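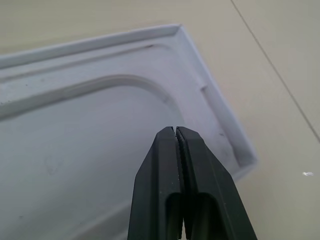
3.2 Trays as sorting places in the shared workroom

Of all the furnishings we came across in the Pilley workroom, the shallow tray was the one people had the least to say about and used the most. We had gone in expecting to write mainly about shelving and labelled drawers, and it took us a few visits (and some patient prodding from Fermín Gaete, who kept the field notes) to see how much of the tidying passed through a tray on its way to somewhere else.

Figure 3. A shallow, light grey moulded tray with a raised, rounded rim.

Over the 15 sessions we logged 1081 separate placings, by which we mean any time an object was set down and the hand let go of it. We coded each placing by where the object landed and whether it was moved again before the session closed. Trays took in a good many small things that had no settled home: spare buttons, offcuts of ribbon, the odd pencil, a bulldog clip. Participants called this "parking", a word we have happily borrowed for the rest of the paper.

A low rim like the one in Figure 3 seems to suit parking rather well. It marks a boundary without hiding what is inside, and our participants told us they liked being able to take in the contents at a glance from across the bench. One woman at the Trarna site, where the trays were deeper and darker in colour, said she would forget what she had put away by the time the kettle had boiled. We should be careful here, as the two sites differed in lighting and bench height as well, and we did not set out to compare colours.

We asked six of the regulars to keep a parking diary for a fortnight, jotting down whatever was still in their tray when they went home. Forty entries came back, some of them delightfully thorough and one written entirely on the back of a seed packet. The diaries suggest that objects left overnight were more likely to stay for several days, and that Thursday, when the room was swept, was when most of them finally moved on to a drawer or the bin.

The next section takes up the drawers themselves, and the labelling habits that grew up around them at both sites.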